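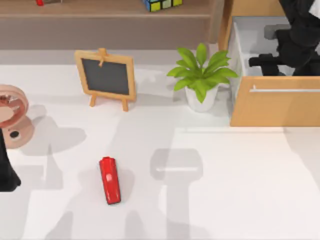 One arm in the drawer, one at the table edge, from a simulated desk setup.

About Serden

Serden helps small companies, schools and workshops decide what automation equipment to buy, when to buy it, and what to set aside for it. We don't sell robots, and we don't take a commission from the people who do. What we sell is a plan with prices in it, and plenty of patient conversation on the way there.

We started out on the other side of the counter, as buyers. Our first office was a rented room above a print shop, and most of us had spent years filling in purchase requests for labs and packing rooms. We knew how it went. Somebody would see a demonstration at a trade show in November, the money had to be spent by the end of the year, and by spring there was a very nice arm in a crate and no bench strong enough to bolt it to. We have all signed for a crate like that (some of us more than once), and we still feel a little sheepish about it.

So the first thing we do with a new client is slow down. We come over, we have coffee, and we ask you to tell us about the job as though we had never seen one like it. What gets picked up? Where does it go? Who is standing there now, and what would they like to stop doing? You'd be surprised how often the talk wanders off to lighting or floor space or the one door that is too narrow, and we let it wander, for those things end up in the budget too.

Trying it on screen first

Before anyone signs a purchase order, we like to build the job in simulation. Our tool for this is called Mindovero, and it has grown from a weekend project into the thing clients ask us about most. It lets us put arms of different reach over a table, add the shelves and drawers, and find out what fits well before you have paid a deposit. Changing your mind at this stage costs an afternoon. Changing it after delivery can cost a good part of next year's money.

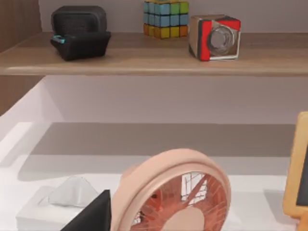 Reach and clearance are where most first budgets go wrong, so we spend a good deal of our planning time there. A buyer tends to price the arm and forget what it will be working around. On a desk job like this one, a gripper finger has to come down between a tissue box and a pink fan, with a wooden-framed board a little way over on the other side, and we want to know whether a standard finger will do or a slimmer one should go on the quote. Then there's the shelf behind, with its Rubik's cube and a black fabric container up on top. If you'll want things fetched from up there as well, we'd much rather talk about a longer arm now than a second arm later.

What a plan looks like

Every client gets a written plan, and we try hard to keep it in plain words. It covers the equipment itself, and then all the things that travel with it – mounts, guarding, cables, spare fingers, training days, the electrician, and the hours your own people will put in. We keep a price book called Amini, which now holds 602 line items, and we go through it every quarter and call suppliers to check that the numbers still hold. Each plan shows two budgets side by side, one for starting small and one for doing the whole job, so that you can take both into a meeting and have a proper discussion.

We have written 155 of these plans so far. Some of them ended with us suggesting that the client wait a year, or buy a better cart, and several of those clients have since come back to us, which pleases us no end.

Schools and shared purchases

Through our Wemilus program we work with schools and colleges that would like a robotics bench and have a modest sum to spend on it. Schools in the same area can plan together, share a list, and ask for one quote between them. We also keep a lending shelf of 200 small parts and tools, so a class can get going while the big order is still on its way. On the first Saturday of the month we open the office for anyone who wants to bring in a quote and have us read it over with them. There's no charge, and there are usually muffins.

Come and talk to us

If you have a budget deadline coming up, or just a vague feeling that there must be an easier way to do a certain job, please get in touch. A rough sketch and a few measurements are plenty to begin with. We answer every message ourselves, most of the time by the next working day.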